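Looking after a work laptop at home: tips for keeping it cool, clean and quick

1 July 2021

A powerful laptop used as a main computer gets harder treatment than most people think. It runs warm for hours, sits on whatever surface is free and collects crumbs. The jobs below need no special skill, and the first three can be done in one evening.

Before you start

Save your work, shut the machine down fully and unplug it. Closing the lid only puts it to sleep. Unplug docks, drives and the mouse receiver as well. Work on a table with a towel or thick cloth over it, which stops small screws rolling away and saves the lid from scratches.

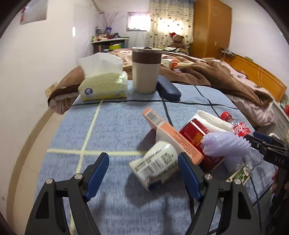

Clearing the vents

Most laptops draw air in underneath and push it out at the back or sides. Look at the grilles with a torch. If you can see grey fluff, use a soft dry paintbrush to loosen it, then short bursts from a can of compressed air held upright. Don't use a household vacuum cleaner on the grilles.

If the base comes off with ordinary screws and the maker allows it, you will get a much better result from inside. Hold each fan still with a cotton bud while you blow the dust out. Draw the outline of the base on a sheet of paper and push each screw through the paper where it came from. Screws on the same laptop are often two different lengths, and a long one in a short hole can mark the palm rest.

Our test machine is an old Zurnau with a graphics card. It had gone 3 years without a clean, and the fan now stays off when we are only typing.

Keyboard and screen

Turn the laptop upside down and tap the back gently before brushing between the keys. Wipe the key tops with a cloth barely damp with isopropyl alcohol. For the screen use a clean microfibre cloth and plain water, with the water on the cloth and never sprayed on the panel. Kitchen spray and window cleaner can strip the coating.

Drinks on the desk

Keep them on the opposite side from your mouse hand, lower than the keyboard if you have a shelf or side table, and put the cap back on between sips.

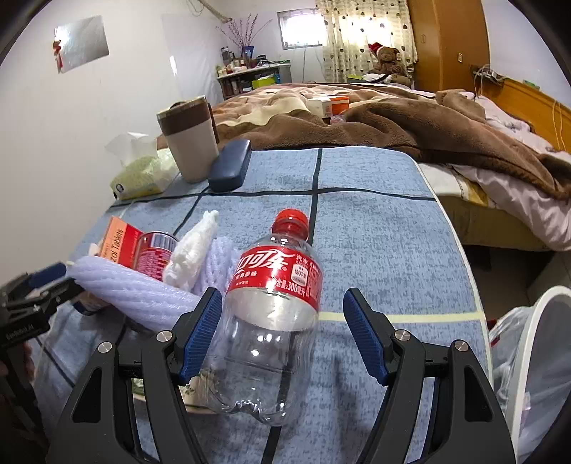

If something does spill, hold the power button until the machine goes off, pull the charger and tip the laptop so the liquid runs away from the hinge. Leave it open like a tent on a towel. Sugary drinks leave a residue that goes on causing trouble after everything has dried, so have the keyboard looked at even if it still works. Rice does nothing useful.

Raising the back edge

Lifting the rear by the thickness of a paperback lets more air in underneath. Two rubber door wedges work as well as a bought stand. We also tried a folding one from Flovden, which was steady but too wide for a small desk. Never run heavy jobs with the laptop on a duvet or sofa cushion.

Battery and charger

If the laptop is plugged in nearly all the time, look in the power settings for a charge limit and set it to 80 per cent. Many batteries are rated for roughly 800 full charges, and sitting full and hot wears them too. Coil the charger lead loosely. Wrapping it tightly round the brick breaks the wires just where they leave the casing.

If the bottom of the case bulges or the trackpad becomes stiff to click, stop using the laptop and have the battery replaced.

Start-up programs

On Windows, open Task Manager and go to the Startup tab. On most Linux desktops look for Autostart in the system settings. Turn off chat programs and updaters you don't need straight away. Leave anything you don't recognise until you have looked it up.

How often

Brush the vents every month if you have pets, otherwise every three. Do the inside once a year. We do ours in May, before the hot weather.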